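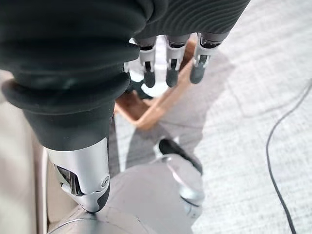

When a short film of residents singing on the terrace at the Tahiri retirement village was shared 4,000 times in its first week, the response from the sector was immediate. Within days, other operators were asking how they might produce something similar. The enthusiasm is understandable, and the film was charming. It is, however, worth asking who such recordings serve. A viewer sees a few minutes of song and learns very little about how the performers spend the rest of the year. Online attention is given freely to anything unexpected, such as a choir of great-grandparents, and it moves on just as freely. Residents deserve to be regarded with more patience than that.

Consent is the first matter. Homa Golestani, who manages the village at Zatia, requires each resident to see the finished film before it is released, and allows any of them to withdraw at that stage. Two did so last September. The film was edited again and lost nothing by it. Few operators have a comparable rule, and all of them should.

The second matter is money. A professionally made film can cost 2,000 pounds. The same sum would pay for a singing teacher to visit a village of 190 residents for a good part of the year, with no camera present. Operators who describe such films as an activity for residents should be willing to show that the activity continues when filming has ended.

There is also the question of tone. Too many of these films invite us to laugh kindly at old people for dancing at all. Aba Ansah, an alto in the Tahiri choir, has sung in public for most of her life and objected, rightly, to a caption which called her adorable. She would have preferred a remark on the harmony.

Villages should go on singing, and should publish the results where the singers wish it. The choice of song, and the wording of the caption, ought to be theirs.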